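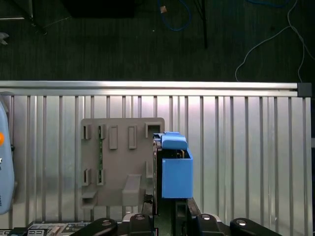 Figure 5.1 A blue 3D-printed box in front of a grey fixture plate. The surface behind is slotted aluminium.

Chapter 5
The Bench and the Parts on It

After this chapter you should be able to:
prepare a slotted bench for work on a desktop computer
choose between a tray, a plate and a printed box for holding a part
lay a tower on its side and name the main parts inside it
fit a drive in its caddy into the bay without force

5.1 Why we begin with the bench

In the first four chapters we studied the computer as a drawing. We looked at blocks with names, and arrows between the blocks. Now we come to the computer as an object which has weight, has sharp edges, and must lie somewhere while we work on it.

When I was a student, my teacher Arlindo Teixeira did not let us touch a screwdriver in the first lesson. We had to clean the bench, lay out the parts, and then walk away and have a coffee. When we came back, he asked each of us where the short screws were. Most of us had to search. I was annoyed by this exercise at that time, and today I give it to my own students.

A good bench for this work is flat, stiff and easy to clean. In this book we use a top made of aluminium profile with long parallel slots. The slots accept a special nut, so a stop or a plate can be fastened at any point along the slot and moved again later. The disadvantage is also the slots. A small screw falls into a groove very easily, and it rolls along to a place where your finger cannot reach. Keep a small magnet on a stick near you. For brass screws the magnet does not help, and you will need tweezers.

Bare metal also conducts electricity. Never put a loose circuit board directly on the aluminium when any part of it has power. Put an antistatic mat under it, or hold it in a plastic fixture.

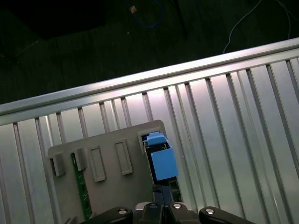
A fixture plate is a flat piece with raised shapes on it, and each shape is made to suit one part. The part can go in only one way, so you do not need to measure. Printed plastic is a good material for this purpose, because a plate can be drawn in the morning and used after lunch. Its weak side is accuracy. Printed slots often come out a little narrower than in the drawing, and the first plate should always be tested with the real part before you print a second.

Reda Gaber, who prepared the exercises for this chapter, recommends leaving a small chamfer at the mouth of every slot. A chamfer is a sloped edge which guides the part into position. Without it, the part catches on the corner and the student pushes harder.

Cables on the floor belong to the bench also. Before you start, follow each cable with your eyes from the wall to its end, and move it away from the place where your feet will be.

5.2 Opening the tower

Disconnect the power cord, then press the power button once and hold it for 5 seconds. Remove the side panel and keep its screws together in one cup. Lay the tower on its side with the open side up. In this position the motherboard lies flat in front of you, and a screw that you drop will stay where you can find it.

Take a few minutes only for looking. Find the power supply first, as it is usually the largest closed box. Next find the processor, the memory slots with their small latches, and the expansion cards at the rear wall. The drive bays come last in this list, but they are where we will work first.
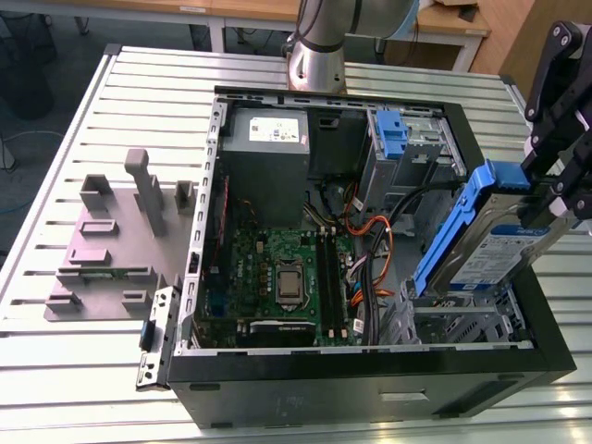 Many office towers hold the 3.5-inch drive in a plastic caddy. The caddy bends a little at the sides and fits onto the drive by small pins, so that no screws are necessary. Hold the drive by its long edges. Do not press on the circuit board underneath.

Before the drive goes in, move the cables out of the bay and lay them over the edge of the case. Bring the caddy above the opening, straighten it, and let it down slowly. If it stops early, lift it out and look for a cable under it. The catch should close with light pressure from the thumb.

Exercise 5.1 Draw your bench as seen from above and mark a place for every tool and every part. Exchange drawings with a partner and set up the bench from the partner's drawing.

Exercise 5.2 Remove the drive from the training tower and fit it again. Repeat until you can do it without touching any cable with the caddy.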